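Esberg opens handling laboratory to visitors in May
Soft-goods demonstration covers folding and bagging with hand-held grippers
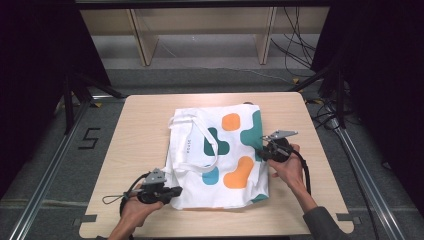
Cloth is harder to automate than boxes, in the view of Teresa Cullinane, because a bag never lies the same way twice and a program written for one position is of little use for the next. She told visitors to the Esberg laboratory that the company had stopped writing such programs and now records people doing the work.

The open day ran from 10 am and drew 78 visitors from packaging, laundry and retail firms. Sessions lasted 15 minutes each. At the handling station, an operator worked on a canvas tote bag with a pair of trigger-operated grippers, one in each hand. Visitors were then invited to try the grippers themselves under supervision.

Recordings made at the station are used in Pilum, the Esberg programme for the automated handling of textiles. The current set holds 497 recordings of tote bags, covering flattening, folding and turning. Recordings of towels and aprons will follow. Work on zipped items has been put back until the finger plates have been revised.

Enda Daly presented the control software in the second half of the programme. Questions from the floor dealt mainly with cycle time, which remains slower than manual folding, and with the treatment of long handles. Figures for both will be included in the next Pilum technical note.

A further demonstration will be held at Riltance, with 41 places. Firms wishing to attend should apply to the Esberg press office, stating the type of goods they handle.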